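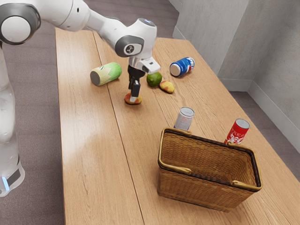 4.3 When the gripper closed too early

I want to spend some time on the fault that ate most of our September, because I think other people working in simulation will run into it too. We had 4,000 fruit-and-can episodes queued up, and I was feeling pretty good about them! Then Ankica Dimitriou started watching replays and asked me why the arm kept squeezing mangoes from the top.

She was right. In the bad episodes the hand came down over the fruit, one fingertip touched first, and the controller took that touch as a finished grasp. It closed, lifted, and carried nothing at all over to the basket. (The log still said "grasp ok," so our success filter never caught it.) Figure 7 shows the arm low over a mango, with the basket still empty.

My first guess was friction, and I lost 9 days to that guess. I turned it up, I turned it down, I swapped the contact solver — the early closing stayed put. Libor Vaněk finally plotted the finger forces one at a time, and there it was. Our check added the two forces together and compared the sum to a threshold, so a hard push on a single finger looked just like a gentle squeeze on both. Cans on their sides could set it off too, but the small round fruit was much worse.

The fix is boring. Both fingers now have to report contact on their own, and they have to hold it for 15 control steps before the lift starts. We also stop the descent if only one side feels anything, back the hand off, and try again from a slightly shifted position.

I'd call this a safety matter as well as a data problem. The Plimesholm cell runs the same check on real hardware, and a hand that keeps pushing down on one finger can bend it, or worse. Natália Havlíček has moved the new check over there, though we haven't yet tested it with wet fruit.

Figure 7. Simulated tabletop task used in the grasp-check study.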